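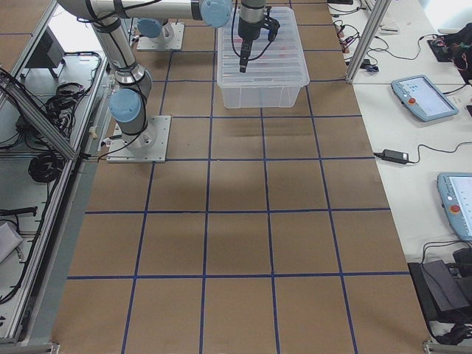
Worktable with brown paper and blue tape grid, Torres annex.

Residence diary, November, evening entry

The second review of the winter heating plan was held this morning in the east reading room at Breletti House. The meeting opened at 9:00 and ran past the time set for it. The minutes will be filed separately. This entry records only the matters that bear on the daily running of the residence.

The boiler serving the north wing will remain in use through the season. The inspection report recommends replacement of the circulating pump before spring, and the office has accepted that recommendation. Rustoda has quoted for the pump and the fitting, with delivery in 3 weeks. The alternative quotation left out removal of the old unit and was set aside. I would have preferred to settle this in September, when the wing was half empty, and I said so at the time.

Residents on the upper landing continue to report cold rooms in the early morning. The thermostat on that landing is placed directly over the linen room, where the hot pipes run, and it reads warm long before the bedrooms do. Moving it will require an electrician. Until then the timer has been set forward to 4:30 a.m. - an expensive remedy, but the complaints are fair.

The fuel account was examined after lunch. Consumption for the month to date stands at 708 gallons, against 498 for the same period last year. Part of the difference is the weather. Part of it is the garden door, which has not closed properly since the frame was painted and which I found standing open again on my way in. A notice has been posted. The previous notice had been taken down, or had fallen.

Storm windows are now fitted on the ground floor and on the street side of the second floor. The courtyard side is still to be done. Two of the old sashes were found to be rotten along the lower rail and have been sent to Flaltlow for repair, with boards put up in the meantime. The boards are ugly and keep out the draft very well.

The question of the common room fireplace was raised again. The chimney was swept in the fall and is sound, but the insurer's letter allows fires only when a member of staff is present. The office proposes to permit them from 6:00 until 9:00 in the evening. I have no objection, provided that the ashes are left until morning and are carried out in the metal pail.

The blanket store was opened and inventoried in the afternoon. It holds 55 wool blankets fit for use. Moth damage was confined to the bottom shelf, where the cedar blocks had not been renewed. The damaged ones have been set apart for the potting shed, and new blocks are on order.

Light snow after 5:00, turning to sleet. The front steps were salted before supper and will need it again before the breakfast delivery. Pump order to be signed tomorrow. Ask about the gutter over the kitchen door.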